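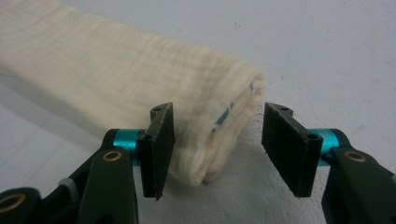 A folded cloth between the open fingers of a hand-held gripper at Larkoven's Dilgate workshop.

Larkoven opens its cloth-handling workshop to visitors

DILGATE, December 20, 2025 – Larkoven, which develops automated folding and sorting equipment for laundries, will hold an open day at its Dilgate workshop in February. Laundry operators, textile hire firms and college groups are invited to see how the company teaches its machines to pick up and fold cloth.

Visitors will be able to watch staff work through a set of folding tasks with hand-held grippers, and then see the same tasks attempted by a robot arm. Those who wish to can try a gripper themselves at one of nine benches.

Cloth remains difficult for machines to handle. It changes shape each time it is moved, and the layers at a folded end can be hard to tell apart. Larkoven has recorded 2,000 folds by hand so far, and uses the recordings to train the software that controls the arm.

The company will also show a first version of its feeding table, built with the Flatolport engineering works. The table is due to go on trial at the Dağdelen laundry later in the year. Results from the trial will be published when it ends – no date has been set for this.

"People in the trade want to see the slow parts as well as the quick ones, and we will be showing both," a Larkoven spokesperson said. "The arm still drops things. We would like to hear from people who handle linen every day about which jobs are worth automating first."

Tours last 63 minutes and are limited to 18 people each. Entry is free but places must be booked in advance through the Larkoven website. The workshop is on the ground floor and has step-free access from the car park. Flat, closed shoes are required in the robot area.

ENDS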